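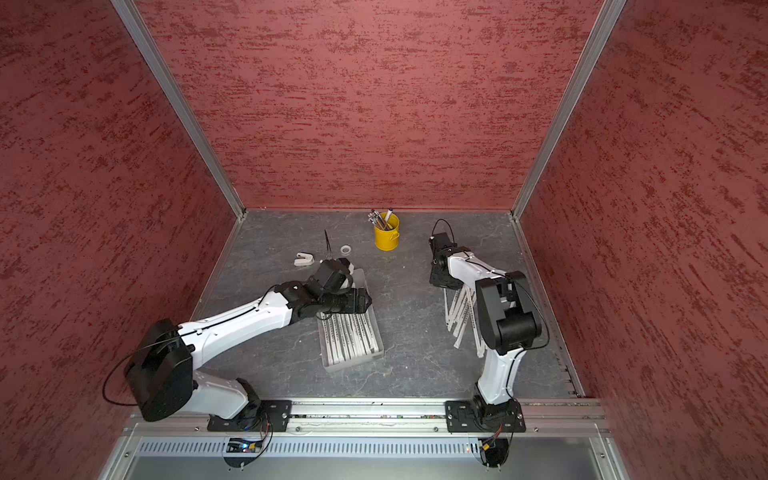
Red walls, grey marbled floor.

My dad started dialysis in November and I've turned into the person who knows far too much about potassium. Three sessions a week, four hours each, plus the drive to the unit and back. He takes the Sunday crossword in on Mondays and pretends he hasn't already done half of it!

The fluid limit is what gets him down. He's allowed so little that a mug of tea feels like a big decision, so we've gone over to tiny cups (200 ml is a treat now) and frozen grapes, which he moaned about for a week and now hides from my brother.

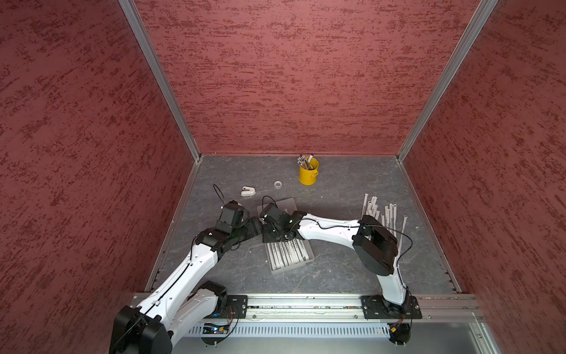 What the nurse told us

Pravesh Ntuli, his nurse, is brilliant. He spent 15 minutes going through Dad's blood results with a biro and the back of a menu, and I finally understood phosphate. Binders go with the food, so now the box lives next to the pepper. 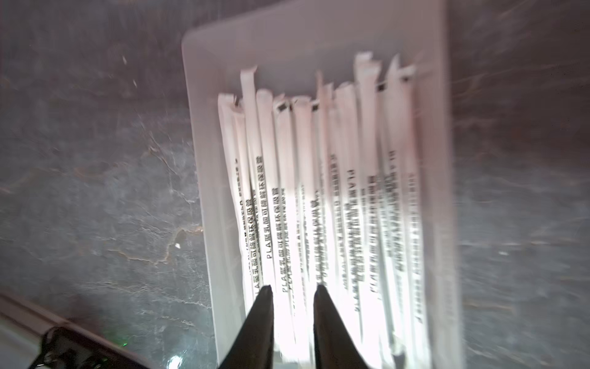 Getting there and back

We've had 2 no-shows from patient transport and one wait of around 30 minutes in the rain. I've written to complain. If you've had any luck getting a regular driver, please leave me a comment, I'd love to know how you managed it.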